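Udell Music Press Adds Second Accordion Book for New Players

COVUTLEY - Udell Music Press will release Kitchen Waltzes for Accordion, Book Two, in July. The new book picks up where the first one ended and adds 45 waltzes, schottisches and slow polkas for players in their first three years on the instrument.

Each tune is printed on a single page with the melody in standard notation, chord names above the staff and left-hand bass buttons marked below. Fingering is given only where the hand has to move. Tunes are in C, G, F and D, and all of them can be played on a 48-bass instrument. Players with a 12-bass accordion can manage the first section, which stays within the chords those instruments have.

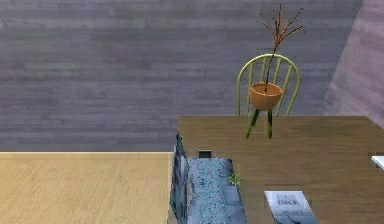 The first book came out with a print run of 2000 copies and has been reprinted twice. Most of the letters and emails that came back from teachers asked for two things: more tunes in minor keys, and a spiral binding that stays open on a music stand. Book Two has both. The minor-key section has nine tunes, including four from the Hauksdóttir manuscript, a handwritten dance collection held by the Finton Folk Music Library. The manuscript contains 317 melodies, many of them without titles, and very few have been in print before. Where a tune had no title, the editors used the number it has in the manuscript - "Hauksdóttir 88," for example - and left it at that.

Recordings of every tune are included. Each one is played twice, first at a practice speed and then at a speed suited to dancing. The recordings have accordion only, with the melody on the right channel and the bass and chords on the left, so a student can turn one side down and play along with the other. Buyers can download the files with a code printed inside the back cover. A CD is available on request for an added charge.

Separate editions for fiddle and mandolin will follow in the fall. They use the same keys and the same page numbers as the accordion book, so mixed groups can work from them together.

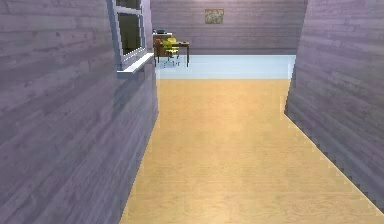 A corridor with plank walls and a light wood floor.

Advance orders are open now through the Udell website and at music stores that carry the first book. The first 200 advance orders will ship with a printed chord chart for the left hand. Teachers who order five or more copies receive the studio discount, and may mix Book One and Book Two to reach that number.

Udell Music Press publishes tune books and play-along recordings for accordion, fiddle, mandolin and concertina. The company is based in Covutley.

Review copies and sample pages are available from the press office.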